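Thu 28 August

Back at the sourdough starters this morning, or what I still call the starters, though by now it is more of a small zoo on the shelf above the sink. The rye one (Ollanen, after the flour) had doubled nicely overnight and smelt of green apples. The white one, Quan, sulked again. I fed both at the usual ratio and then, feeling generous, gave Quan a spoonful of wholemeal to cheer it up. Shaped the first loaf on the cold slab and it hardly spread at all, so I have great hopes for working it there through the warm weeks.
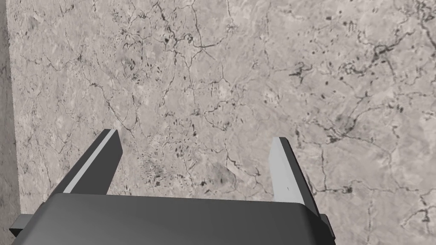
Dulce Espinoza thinks I am feeding Quan too late in the day and that it has already gone hungry by the time I get to it — she would go to 2 feeds and keep the jar well away from the window. She may very well be right, she was right about the salt in April, and I have moved the jar and set myself a reminder.

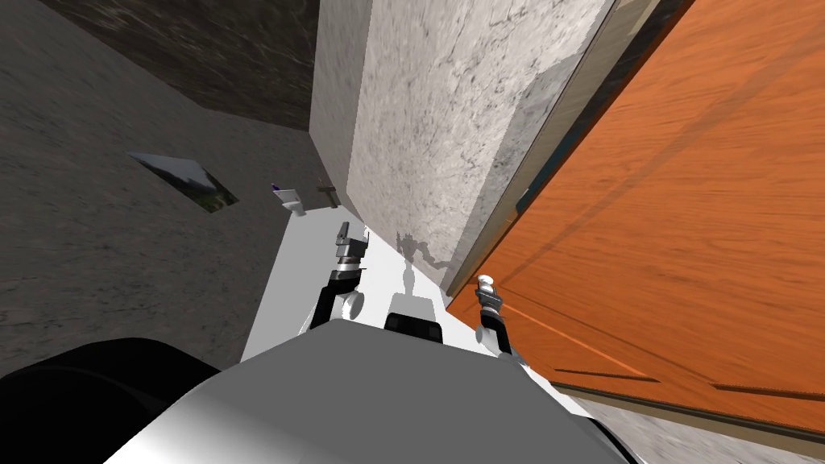

Hydration next, which I have been putting off. The dough at 71 per cent is lovely to handle and a bit dull to eat, and I should dearly like to go wetter without ending up with a pancake. Bastien tried the same flour and got a fine open crumb, but he proves in a deep basket and I don't. For the colour of the crust I am after something near that orange wooden panel by the concrete pillar, or a shade darker, and so far I have only managed beige. Tomorrow: lid on for longer, oven hotter, and 54 grams of the rye starter in place of the white.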